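Helpers wanted for our open afternoon at Wulten

We're throwing the doors open again this June and would love a few friendly people to join us for the day! You'll greet visitors at the tables, chat about the sorting work with the two bowls, and let children have a turn at choosing what goes where. No experience needed, lunch is on us, and we pay £38 for the shift.

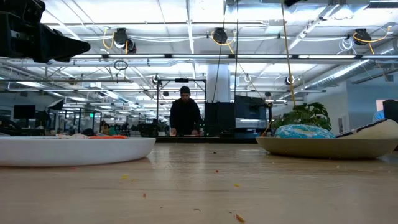 How to apply

Drop a line to Danuta Walczak by noon on the last day of May.

Filed under: Get involved, Open days

Recent
Meet Soo-ah Choo
Parking at Clevoncombe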